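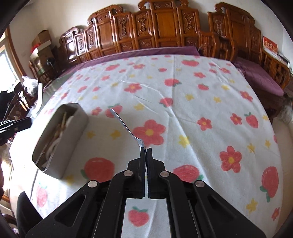

Sim racing pedals: brake feels mushy after a few laps, worth upgrading?

Posted by Karthikeyan Nambiar, 20/12/2018

Hi all, I've been running a Vorska wheel and pedal set since September and mostly I love it, but the brake is driving me up the wall. For the first couple of laps it's fine, then I start locking up into every hairpin and I can't tell where the pedal is any more. I race in the Brodance league (bottom split, don't laugh) and last time out I lost 8 places in one race, nearly all of it under braking. Is it worth getting a load cell brake, or is it just me? The rig is an Alva folding seat on a carpet, if that matters. I'd rather not spend silly money before Christmas!

Rukerach

It matters a lot! Folding seats flex, and on carpet the pedal tray creeps away from you as you push. Your leg ends up a bit straighter every lap and the brake seems to change. Before you buy anything, shove the whole thing up against a wall and do 2 long stints. Then recalibrate with the pressure you really use in a race, and don't stamp on it like I did the first time (my 100% was so high I never got near it again). If it still feels vague after all that, go for the load cell. I did, and it took me a good few evenings to get used to, but my lap times are far more even now.

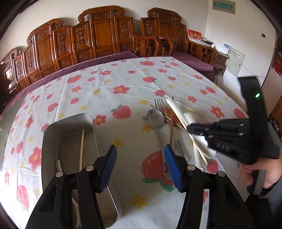 Spoon, fork and chopsticks on the table

Also, wear thin shoes or just socks. Trainers hide everything.

dennis_apex

Just buy the load cell, mate. Had the same pedals and binned them.

Karthikeyan Nambiar

Cheers both. Wall trick tried, and the tray had crept a fair way, so that's one culprit. Will recalibrate tonight and see how I get on before the next round.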